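Cooking & Kitchen Help > Breakfast > Eggs

How do I keep a fried egg sandwich from going soggy or falling apart before I sit down?

Posted by crumbtray_11
Tags: eggs, sandwiches, bread, breakfast

Okay, so this feels like a silly thing to need help with, but I've been making the same breakfast all month and I still can't get it right. It's a fried egg on whole wheat with another slice on top. Two slices of bread and one egg! And yet one of two things happens every single time. Either the bottom slice goes damp and kind of gummy by the time I sit down, or I bite in on one side and the egg shoots out the other side and the yolk goes down my wrist.

Some background, in case it matters. I live in Millarmont, up on the third floor, and the kitchen is the size of a closet. I've got one good burner. The other one either does nothing or goes straight to volcano. I use a small nonstick pan with a little butter, medium heat, lid on for the last bit because I don't like any clear jiggly white around the yolk (sorry to people who do). I like the yolk runny. I know a hard yolk would solve half of this and I don't want to hear it, I love a runny yolk.

The bread is regular sliced whole wheat from the grocery store. I don't usually toast it, mostly because the toaster and the kettle on the same outlet trips the breaker and I'm not giving up coffee. The egg goes from the pan to the bread, I put the other slice on, the whole thing goes on a plate, the plate goes on a tray, and I carry it to the desk in the other room. I start work at 8 so I'm usually eating it at 7:45 while my laptop wakes up.
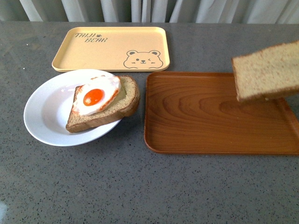
I've tried a few things already. I tried putting the egg on a paper towel first, which helped with the grease but the egg stuck to the paper and I lost a chunk of the white. I tried a slice of cheese under it, and that was pretty good, but I don't want cheese every morning. I tried mayo on both sides because somebody at work swore by it, and all that did was make it slide around more. And I tried cutting it in half before carrying it, and oh boy, do not do that with a runny yolk unless you want to eat your breakfast with a spoon.

So what I'm asking is:

Is it the egg, the bread, or me? Does it help to wait before closing it up? Is there any way to get a crisp surface on the bread without a toaster? And how do you all eat one of these without wearing it?

I'd like to keep it to one pan if I can. Also I'm not buying a sandwich press, there is nowhere for it to live.

Thanks in advance, and please be nice, it's early and I have egg on my sleeve.

skilletandspoon
Accepted by the original poster

Not silly at all! I ate some version of this pretty much every day for 16 years and I went through every one of those stages, including the paper towel one. I think you've got two separate problems, so let me take the soggy part first.

Soggy bottom slice. That's mostly steam, with a bit of butter. When you put the lid on the pan you get water drops collecting under the lid, and they fall back down around the egg. Then you lift the egg out with all of that on it and trap it between two pieces of soft bread. The bread has nowhere to send it. So try this: lid on only until the white has set on top, then lid off and give it another thirty seconds or so with nothing over it. You'll hear the sound change from a kind of wet spitting to a drier crackle. When you lift it out, hold the egg over the pan on the spatula and let it drip for a slow count of five. I used to skip that part constantly and then complain about my bread.

You can also use less butter than you think. In a good nonstick pan you need barely a smear.

Bread with no toaster: use the same pan! Before the egg goes in, put both slices in the dry pan over medium for a minute or two, one side only. If they won't both fit flat, do them one at a time, it's not that long. You want them just firm and a little tan. Take them out, put the butter in, cook the egg. Then when you build it, the toasted sides face IN, toward the egg. Everybody puts the toasted side out because it looks nicer, and then the soft side soaks everything up. Toasted side in gives you a little bit of a wall, and the outside stays soft so it doesn't scrape the roof of your mouth.

Don't stack the toasted slices flat on top of each other while you wait, either. They sweat. Lean them against something. I lean mine on the sugar jar.

And yes, wait before closing. Leave it open-faced on the plate for a minute and let the steam go up into the room. Pour your coffee, go find your glasses, whatever you do. The egg won't get cold in a minute. If you clap the top slice on right away you've basically made a sauna.

Now the egg shooting out. I'd bet money your egg is sliding on butter. Salt and pepper on the bread and not on the egg helps a tiny bit (it's grit, more or less), and dripping off the butter helps a lot. The big one for me was pressing. After you put the top on, lay your palm flat on it and press very gently out toward the crusts, staying off the middle where the yolk is. You're just getting the bread to sort of grab the white. Then leave it alone for the walk to your desk.
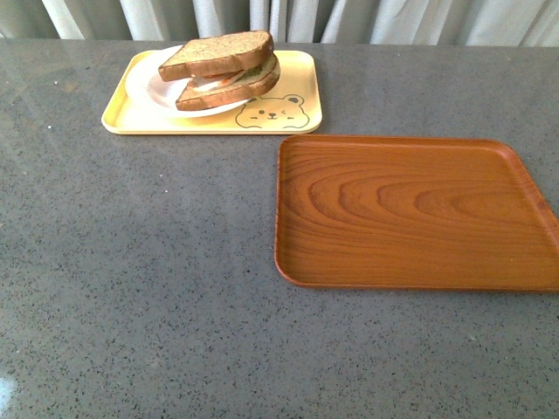 crumbtray_11 replied that the toasted-side-in thing worked on the first try and the bottom slice was still dry at the last bite, but wanted to know what to do about the yolk, and whether it was normal for the white to hang out past the crust on one side.

Yay, so glad! Yes, totally normal, eggs go where they want. If it bugs you, fold the floppy edge of the white back over itself before you put the top on, like tucking in a shirt. It makes a thicker spot, and the thicker spot is a nice place to start eating. If you want it neater than that, crack the egg into a small cup first and pour it in slowly right at the middle of the pan. It spreads less that way, and an egg that's nice and fresh will spread less too.

For the yolk, I have two ways and I switch depending on my shirt.

One, poke it on purpose. While it's still open-faced, nick the yolk with the corner of your spatula and smear it around over the white. You still get all that runny richness but it's spread out, and a lot of it soaks into the TOP slice instead of running out the side. This is my work clothes method.

Two, eat toward it. Start at a corner and work in from both sides so the yolk is the last third. Keep the plate under your chin. When it goes, it goes, and you've got crusts left to mop with. This is a Saturday kind of breakfast, you need to be paying attention to it, so no typing.

Don't cut it. You already found that out, my condolences to your desk.

Huỳnh

Agree with most of that, but I'd look at the bread too. Soft sandwich bread that has been sitting in the bag by a warm stove is half damp before you start. I keep mine in the freezer and put the slices straight into the dry pan. They take a little longer but they come out drier on the surface than fresh ones do, at least in my kitchen. It also means I'm not racing to finish a loaf by myself, which in August is a race I lose.

The other thing is what sits under the egg. You said cheese works but you don't want it every day. Anything that isn't wet will do the same job. A leaf of lettuce, if it has been dried properly. A thin layer of cream cheese or peanut butter (yes with egg, yes I mean it, add chili sauce). Spread it all the way out to the crust, since any bare patch is where the yolk will find its way in. Mayo only slides if it's thick. Scrape on the thinnest layer you can and it acts more like glue.

I'd skip tomato completely for a sandwich you have to carry anywhere.

Also if the plate is cold the bottom slice will sweat against it. I set my plate on top of the kettle lid for a minute while the egg cooks. It's wobbly and I don't recommend it to clumsy people, but a rinse under the hot tap and a good wipe gets you to the same place.

porkov_fan

just cook the yolk all the way lol. or use a bagel

crumbtray_11

The one thing I asked you not to say! Bagel is fair though, except the hole is right where the yolk goes and I can see exactly how that ends.

Update for anyone who finds this later: pan-toasted one side, toasted side in, lid off at the end, drip, wait a minute, fold the floppy bit. I've done it all week. Cream cheese under the egg is very good, I did not get to the peanut butter yet but I'm thinking about it. I poke the yolk on workdays now. Sleeve is clean so far. Still looking for a way to run the kettle and a toaster at the same time, but I guess that goes in the electrical section.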